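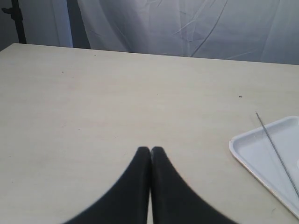
How a stage trapdoor works

By Touran Talebi
Jul 19, 2024
2 min read
14 shares | 2 comments

A trapdoor is an opening in a stage floor. Actors use it to appear or vanish during a play. The space underneath is called the understage.

The simplest kind is the grave trap. It is a rectangular hole, set near the middle of the stage, with a lid that fits level with the boards. Its name comes from the burial scene in Hamlet.

A star trap is smaller. Its lid is cut into triangular flaps that meet at a point in the centre. The actor stands on a platform below. Heavy weights hang from ropes that run over pulleys and are tied to the platform. When the stage crew let the weights drop, the platform shoots up, the flaps open and the actor comes through. The flaps then fall shut – quickly, so the audience sees no hole.

The weights must be heavier than the actor and platform together. If they are too light, the platform stays where it is. If they are too heavy, it rises too fast and the actor may be hurt.

Many modern theatres use an electric or hydraulic lift. At the Rashidi, which has 350 seats, the lift is worked by a stage technician, Atieno Kinyua. She waits for a cue light before she moves it. A second person watches from below and can press a stop button.

Words to know

Cue: a signal to do something.
Counterweight: a weight that balances or lifts another load.
Hydraulic: worked by liquid under pressure.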